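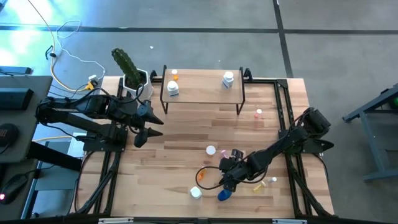

What counts as a medicine shelf?
Any raised, dry surface you can reach without a step stool and a small child can't reach at all. It can be a cabinet, a rack on a desk, or the top board of a bookcase you stopped reading from. Priveo sells small shelves and we are happy to take your money, but a shelf you already own will do the job.

Can I keep my pills in the bathroom? There's a cabinet there with the word practically written on it.
We know. It's also the room where you boil yourself every morning. Heat and steam are hard on tablets, so a bedroom closet or a kitchen cupboard well away from the stove is a better home. Keep razors and cotton balls in the bathroom cabinet. They don't mind.

How do I start if everything is in one drawer?
Take it all out and put it on a table. All of it, including the things at the back that you were hoping to leave for your heirs. Stand up what will stand up, let the rest lie down, and read every label before anything goes back. People who sort straight from the drawer end up with the same drawer, slightly neater.

How long does this take?
An evening, if you live alone. Maya Chidiac, who answers our phones, did her parents' place in July and was still there at 11 p.m. negotiating over a tin of throat lozenges.

What goes up on the shelf and what stays down?
Daily medicines go up front with the labels facing out. Things you take now and then go behind them. Anything you can't identify stays on the table until you can. If you still can't after reading the label twice, it goes in the bag for the pharmacy.

Should I sort by color?
You can, and it will look lovely. Then your pharmacy will change suppliers and your blue bottle will come back white. Sort by person first, then by how often it gets used. If two people in the house have similar bottles, put them on different shelves or in different rooms. We mean that one seriously.

I have caps with no bottles. What do I do with them?
Try each one on the bottles you have. Threads differ even when the caps look identical, and a child-resistant cap from one brand may sit on another without really closing. A cap that doesn't fit anything can go in the trash. Hussam Semaan in our workshop keeps his in a jar, and we have stopped asking.

And bottles with no caps?
Don't improvise with foil and a rubber band. Ask the pharmacy whether the contents are still good and whether they can give you a proper container.

Can I combine two half-empty bottles of the same thing?
Please don't. They may have different expiration dates and lot numbers, and in a year you won't remember which was which. You will be sure that you do. Finish the older one first.

Is it all right to peel off the labels? They're ugly.
They are, and they need to stay. If you want something prettier, put the whole bottle in a box and decorate the box. For faded labels, ask the pharmacist for a reprint. Writing "the small ones" on masking tape isn't a label.

What do I do with expired medicine?
Take it to a drop-off box or a take-back event. Many pharmacies have one, and yours can tell you where the nearest is if they don't. Before you hand over an empty prescription bottle or recycle it, black out your name and the prescription number.

Can I put a plant near the medicine shelf?
Sure, beside it. Don't put it above, where the watering can will find the labels. Mireille Masri in our store recommends a cactus on the grounds that it asks for very little, and she has sold us all one.

How high should the shelf be?
For adults only, chest height is comfortable. With children or visiting grandchildren, use a cabinet that locks and put it up high. A child-resistant cap slows a toddler down. So does a cookie, and for longer.

Do I need to buy an organizer with the days on it?
They're useful if you take several things a day. Check with your pharmacist first, as some tablets have to stay in their original container. Our Pekenar tray comes with 3 lids, one of which you will lose.

How much can the Pekenar shelf hold?
Up to 70 small bottles if you pack it like a suitcase. If you need that many, please call your pharmacist before you call us.

How often should I redo all this?
Twice a year. Pick dates you already remember, such as when the clocks change, and go through the shelf then.

My question isn't here.
If it's about shelves, write to Prakash Kotian at the help desk, who replies most mornings before 10. If it's about what a medicine does or whether to take it, ask a pharmacist or your doctor. Prakash will only tell you the same thing, in more words.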